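Search this site Search Advanced search

3.2 Small lidded containers on the work table

The second group of objects is made up of small household containers with a lid wider than the body. We chose these after the pilot round, in which Rivera noted that people took much longer to clear a table when the boxes on it had parts standing up from the top. A plain box can be pushed against its neighbor or set under a shelf. A box with uprights needs free space over it, and people tend to leave it for last.

Each of the 48 participants was asked to clear the same wooden tabletop and to put everything on it into a place of their choosing. They were given no order to follow and no time limit. Sessions at the Bedoya site were held in the morning, and those at the Diden site in the afternoon. We wrote down the first object moved, the last object moved, and any object that was set down again before it reached its final place.

Of the 48 participants, 27 left a lidded container with uprights until the end. Most of them gave the same account when asked: they did not know if the lid would hold if the box was lifted from the top, so they wanted both hands free. Two participants took the lid off first and stored it apart from the body. We counted this as a single move.

Color seems to have played a part as well — the paler boxes were more often kept together, even when their sizes did not match. We did not plan for this and have no good measure of it. Figure 2 gives one of the containers on the table. 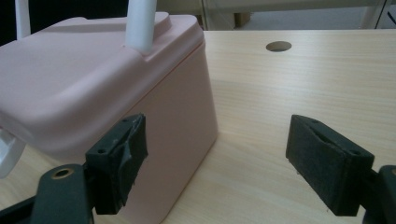

Figure 2. Pale pink container with overhanging lid and white uprights.

The overhang of the lid matters more than we first thought. Where the lid sticks out past the walls, two boxes placed side by side touch only at the lids, and a gap is left between the bodies. On a shelf 40 cm wide this was enough to keep the last box out. Several participants turned one box around to see if it would fit better, then gave up and used the next shelf. The Notisora sorting sheet has no code for this kind of try, so we added one and scored the earlier sessions again from our notes.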